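February
By Loïc Mallet
Filed under: Guides > Strategy & Management > Trulliria

4. Setting up a dedicated server for Trulliria

Follow this section if you want your town to keep running when the host player is offline. For a game with one or two friends, hosting from the main menu is enough and you can skip to section 5.

Before you start, update the game and the server tool to the same version. A server on an older version will not show up in the browser at all.

1. Open your game library, go to Tools and install Trulliria Server.
2. Run it once and wait for the line "World ready". Close the window. This first run creates the settings folder.
3. Open the settings folder and make a copy of server.txt. Keep the copy somewhere else.
4. Open server.txt and type a server name and a password. Do not use spaces in the password.
5. Set the map. The choices are Zastbridge, Vidal and Drutton. Spelling and capitals must match.
6. Set the player limit. The default is 9 and the highest value accepted is 40.
7. Save the file and start the server again.

Note: Zastbridge is the lightest map to run. Drutton has the river trade routes, and these use a good deal more memory once the town has over 1000 residents.

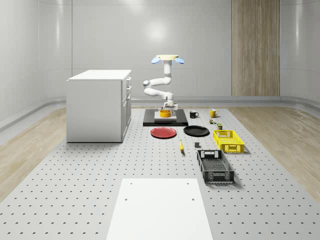

To bring in a town you have already started, you need the save from the host player's computer. Autosaves will not load on a server, so make a manual save first.

8. Stop the server.
9. Copy the manual save into the folder named "worlds".
10. In server.txt, change the line "world=new" to "world=" followed by the name of the save, without the file ending.
11. Start the server and join it from the Multiplayer menu. Check that the date and the treasury match your save before anyone else joins.

Caution: do not copy files into "worlds" while the server is running. The server writes to this folder every few minutes and may overwrite your save with a blank town.

Backups

The server keeps the last nine backups and deletes the oldest when it makes a new one. To keep one for longer, move it out of the backup folder. I copy mine to another drive every Sunday - a whole season takes up very little space.

If players cannot connect

- Error 122 means the password is wrong or has a space at the end.
- If the server is missing from the list, check the version number on both sides.
- If players join and drop out when the map loads, lower the player limit, restart and try again with one person.

Mods are covered in section 6. Leave them switched off until the server has run through a full evening without them.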